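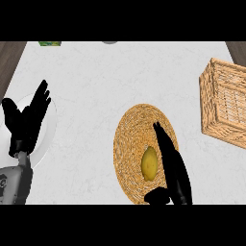
When I got Lizelle Masilela on the phone she was eating lunch and apologizing for it, and we spent the first few minutes on whether soup counts as a drink. Then I asked her about the marble.

"Oh, the marble!" she said. "I must have rendered 32 kitchen counters by now. Marble, butcher block, some awful orange tile I found in an old catalog. The robot doesn't care what's pretty. I want it to stop caring what's under the lemon at all."

Masilela works on robot learning at Rumotix, and for the past year she and her colleague Benvinda Antunes have been building a method they call Clotummont. (The name came from a typo in a shared folder. They kept it, and I couldn't get more of an explanation than that.) The idea is easy enough to say out loud. You take a small number of demonstrations, where a person steers a pair of simulated arms through a kitchen job, and you stretch them into a much bigger pile by changing everything that shouldn't matter. New counter, new light, the basket turned a bit, the lemon a hand's width over.

They began with 300 demonstrations and ended up with 4,000 training runs. I said that sounded like cheating, and she laughed pretty hard.

"People have been doing versions of this for years," she said. "Our part is how we cut the demo up. When you move the lemon, the reach has to change, but the bit right around the grasp should stay the way the person did it. So we find that bit and we protect it. Everything before it gets replanned."

Finding "that bit" took most of the winter. Antunes joined the call around here, from a much louder room, and told me their first attempt used the distance between the fingers and the object, which worked fine until the objects sat close together. "It would decide it was grasping the placemat," she said. "Very confident about it, too. We had a whole batch where the thing it learned was basically, go touch the placemat."

Now they use changes in speed, since people slow down right before they take hold of something. I tried it with my coffee mug while she was talking and yes, I do slow down! I'd never noticed.

So does it work? They tested on 400 new layouts, none of them used in training, and the Clotummont version beat the one trained on the plain demonstrations by a wide margin on picking up fruit. Two-arm jobs were a different story. When one arm has to wait for the other, moving things around messes up the timing, and the gain shrank to almost nothing.

"I'd rather you print that part than the fruit part," Antunes said. Masilela agreed, but she wanted the fruit in too.

All of this is still in simulation. They plan to try it on real arms in September, using a setup at Orex, and I asked what worries them most. Masilela said friction, right away. Antunes said cables.

"A simulated arm never gets its own cable wrapped around its elbow," she said. "I've seen what that does to an afternoon."

I asked if they'd send me the orange tile render. Masilela says she's looking for it.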